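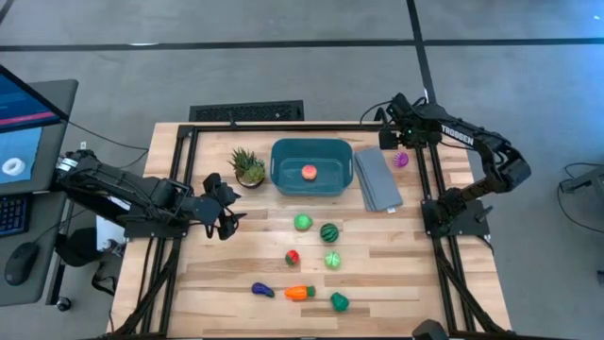

The rule sheet for the Barkari allowed 1000 seconds to clear the table. In practice we had never needed more than 379, and we had never cleared it either. The arms always stopped with something left over, and then one of us had to write down what it was.

I was the one who wrote it down. I had joined the club in July with no programming to speak of, and the log was the job that was open. I put the run number in the left column, the time in the middle, and what was still on the wood on the right. Most of the entries on the right said green.

Red and orange went in without trouble. So did the eggplant, though it rolled. The green things gave us trouble because there were so many of them and the software kept changing its mind. It would head for the cabbage, slow down, drift toward the pear, and close on nothing. Then it would open again and wait, and we would wait too.

We had named the software Flondance. It was a word from a dream one of the seniors had, and by the time I got there it was on every folder. The seniors said it would be finished by the time they graduated. They said this in the same voice they used to say the bus would be on time.

On 1/27/18 we had the room until nine. The Iltov team had already sent in their qualifying run, and we had all watched it more than we should have. They had cleared their table in one pass with no pauses. Their arms moved as if they had somewhere to be afterward.

"Theirs is simpler," our captain said. "They only have three colors."

"They have the same colors as us," I said. I had read the sheet.

She went back to the keyboard. She had changed the order so the small round things would be tried first, on the theory that if it could manage a ball it could manage a cabbage. I didn't follow the theory, but I wrote it at the top of the page under Changes.
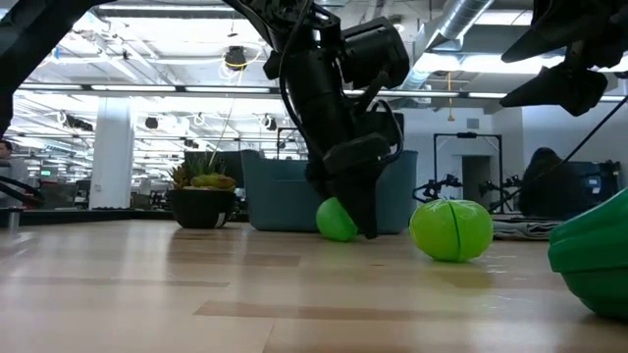
Run 79 ended after four minutes. I wrote the time and drew a line under it. Someone went out for sandwiches and came back with the wrong ones, and we ate them standing up. The captain didn't eat. She was reading back through my log, which she had not done before.

"What does this say?"

"Pear," I said.

"And this?"

"Pear again."

She turned the pages backward. The pear had been left on the table in almost every run since Thanksgiving. I had written it down each time and had never thought to say so out loud. I had supposed that everyone was reading the log, and they had supposed I would mention it if there was anything in it.

I waited for her to be angry. She folded down the corner of the page and asked how the pear was usually lying. I said on its side, and that I hadn't been writing down which way it pointed. She asked if I would start.

So we ran it again, and again after that, and I kept a fourth column. I drew a small arrow for the pear each time. When the arrow pointed away from the arms, the fingers came down along it and slid off the narrow end. When it pointed across, they got it. I showed her the arrows. She looked at them for a while, and then she deleted a part of the program I had once watched her spend a weekend on.

"You're sure?" I said.

"No," she said.

She typed for most of an hour. The rest of us put the toys back out, and I set the pear down pointing away, the bad way. My hands weren't steady, so I did it twice.
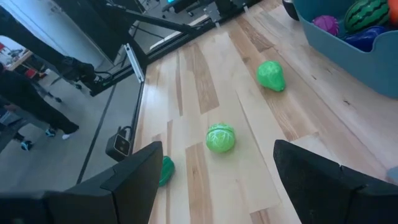
Try the pear first, then, came a voice from over by the desk, and get it over with. The captain said no, it would come to the pear when it came to it. She pressed the key.

I watched the arms and forgot to watch the clock. When they reached the pear, the wrist turned before it went down, a quarter turn, which it had never done for us. The fingers closed across the wide part. It lifted. It hung over the wood for a second and then went over the rim of the bin with a knock.

The cabbage stayed where it was. The gripper went to it and came away empty, went to it again, and stopped.

I wrote cabbage. The captain read it over my shoulder and asked which way it had been facing.

"It's round," I said.

"Draw it anyway," she said, and I turned to a clean page.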